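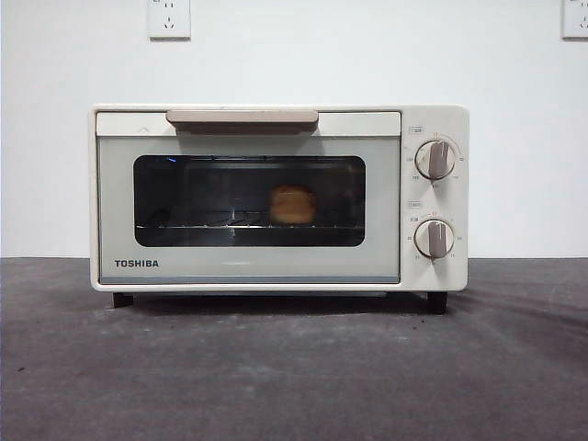 Home | Guides | Reading together | Contact

How to read a papal encyclical with a small group

Encyclicals look daunting, but they're a joy once you get going, and the ones on work, money and the poor make the best talking of all! Our group at Pandetberg started with one that runs to 153 numbered paragraphs, and we finished it with plenty still to argue over.

Start with the numbers. Every paragraph has one, so it doesn't matter if people bring different editions or read on a screen. Plan your sessions by paragraph and forget about pages.

Read the opening and the last chapter first. You'll know where the letter is heading, and the slower middle part (usually the history) goes down far more easily.

Ask each person to mark two passages before you meet: one they'd happily read aloud to a friend, and one that annoys them. Dorothy Rowbotham always brings the annoying one first, and off we go.

Follow a footnote or two. Popes quote earlier popes all the time, and tracing a line on wages back to an older letter is great fun – a bit like finding your way round a family tree.
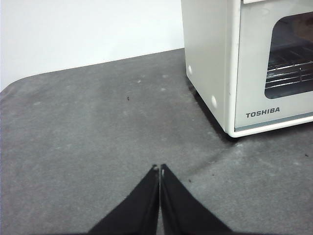

Do you need to know any theology before you start?

A curious mind and a decent dictionary are enough. Look up words such as "subsidiarity" as you meet them and write the meaning in the margin.

Leave the last ten minutes for one practical point. Ya-wen Shih keeps ours in a notebook, and in April we read the whole lot back over tea.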